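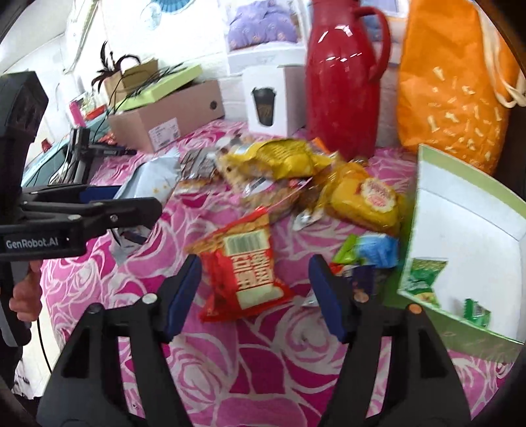 Gerardo Cattaneo asked at the end of the first trial week whether the hand tools would make his job easier or just make it somebody else's. Read section 6 with that question open, because the vendor's own leaflet doesn't answer it.

6. Sorting packets with the hand grippers

The Stullbridge packing room uses hand-held grippers to record how people pick up and place snack packets. The recordings go to Jusar, which is building the automatic line. Sorting by gripper is slower than sorting by hand. Jusar says this will even out with practice. Our own logs don't show it yet.

6.1 Before you start

1. Sign in on the shift sheet and write "gripper" next to your name. Gripper time is paid at the normal rate and does not count toward your packing target.
2. Open and close each gripper a few times. The two fingers should spread evenly and meet at the pads.
3. Wipe the pads with a dry cloth. Crumbs and salt make foil slip.
4. Lay the packets out in a loose pile with the tray and box within reach. Don't line them up. Jusar wants a mess, and a tidy layout gets the session thrown out.

6.2 Picking and placing

1. Hold one gripper upright in each hand, with your fingers wrapped around the handle.
2. Bring the open fingers down over the packet you want. Go for the middle on puffed foil packets, and for a sealed end on flat ones.
3. Close until the packet lifts. Stop there.
4. Carry it to the tray or box, lower it, and open the fingers fully before you pull away.
5. If you drop one, leave it where it falls and go on to the next. Pick it up later with the gripper.
6. Stop after 40 minutes. Put both tools down and do something else with your hands.

CAUTION: Don't squeeze pastry packets through the film. Crushed stock goes in the waste log under "gripper," never under the packer's name.

CAUTION: Keep the cable clear of your wrist and sleeve.

Note: Step 6 was added by the floor. The Testa training sheet gives no limit at all.

6.3 What the recordings are for

Each session is stored by station number. The first batch was 1,000 sessions, and the count stood at 3,368 in April. We were told the first batch would be enough.

Management's position is that packers will move to "line supervision" once the automatic line runs. No job description for that role has been posted, and no pay grade either. Until one is, supervisors should not promise it to anyone. You may turn down gripper work without giving a reason - tell the shift lead before the session, not during it.

6.4 If something goes wrong

- Fingers don't close evenly: stop and tag the tool. Don't bend them back.
- Packet keeps slipping: wipe the pads again, then try a different spot on the packet.
- Sore thumb or wrist: stop, and enter it in the accident book even if it seems small.

Go on to section 7 for end-of-shift storage.

Questions about this guide: Stullbridge packing office, ext. 40 | © Stullbridge | Back to top

6 comments | Share

Related items
Okik label printer: clearing a jam
Testa training sheet, with floor notes
Waste log: which code to use
Shift swaps and gripper time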